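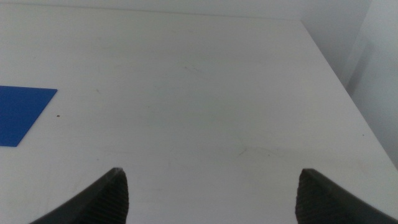 Ticket 265: Marks on white tabletop, Dremdale workroom

Status: Open, waiting on part
Category: Furniture and surfaces
Priority: Low

Reported problem
White top has faint smudges and scuffs that stay after the normal end-of-day wipe. The clearest is a curved scuff. There is also a light smudge and a few very faint streaks across the middle. Table is in use and otherwise fine.

Log

Wednesday, 9:10
Wiped down with warm water and a microfiber cloth. Streaks a little lighter, curved scuff the same. Blue sheet moved to the shelf while cleaning.

Wednesday, 9:40
Dish soap, two passes, rinsed and dried. Smudge mostly gone. Scuff still there. Can't feel it with a fingernail, so it is probably something rubbed onto the top and not a scratch.

Wednesday, 11:15
Tried the Wastorari surface spray from the supply closet. Left a haze that took three rinses to get off. Do not use it on this table again. Note added to the closet list.

Wednesday, 2:30
Damp melamine sponge on a small patch at the back corner first. No dull spot after drying, so went over one end of the scuff with light pressure. That end is fainter. Stopped there, the sponge was falling apart.

Reply from Zhong (table supplier)
They say the sponge is OK if used wet and not often. No bleach, no scouring powder. They also sell a clear desk mat, item 117, that would cover the work area.

Next steps
1. Get new sponges and finish the scuff.
2. Order one mat, charge to the Tristov project.
3. Put the blue sheet back on the left side when done.
4. Check the top again in September.

Related: ticket 23, wobbly leg, same table, closed.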